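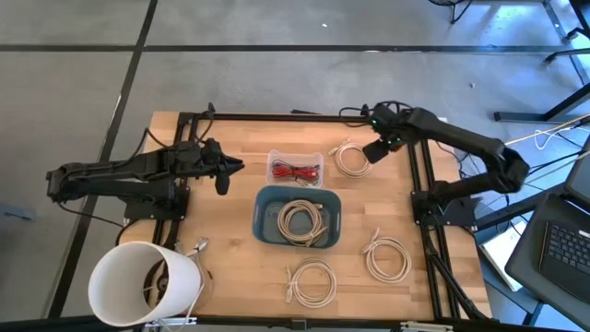

2. Kabel sortieren – Arbeitsplatz und Vorgehen

Projektbericht Ordnung im Werkraum, Gruppe Tokthorpe
Corinne Alcantara, Algirdas Koppel

Ausgangslage: In der Werkstatt liegen Kabel überall, meistens in einer Kiste, meistens verknotet. Vor jeder Übung gehen 15 Minuten fürs Suchen drauf. Unser Ziel – jede Sorte bekommt einen festen Behälter, aufgewickelt, fertig.

Material: Tisch mit heller Holzplatte, eine Wanne in Türkis, ein kleiner durchsichtiger Kunststoffbehälter, ein weißer runder Eimer. Alles war schon da, nichts gekauft.

Aufteilung:
Beige Kabel, einzeln aufgewickelt – türkise Wanne. Auf dem Foto liegt ein Ring schon drin, drei noch auf der Platte.
Rote und schwarze Drähte – durchsichtiger Behälter, bleibt in der Tischmitte.
Weißer Eimer – Rest, also alles was wir nicht zuordnen konnten. Das graue Kabel mit Stecker am Eimerrand gehört auch dazu, Entscheidung vertagt.

Probleme: Die Ringe gehen beim Ablegen gern wieder auf. Zu eng wickeln hilft nicht, dann drückt das Kabel von innen. Klettband haben wir in Durchgang 2 probiert, war besser, dauert aber länger. Außerdem ist die Wanne zu klein wenn mal alle 100 Kabel aus dem Lager dazu kommen. Frau Tierney meinte, dann lieber nach Länge trennen. Haben wir noch nich gemacht.

Offen:
Beschriftung der Behälter (Algirdas)
Zweite Wanne besorgen, gleiche Größe
Liste für den Resteimer, wer was braucht – bis Oktober
Kapitel 3 Auswertung fehlt noch, Zeiten stehen bei Corinne im Heft, werden nachgetragne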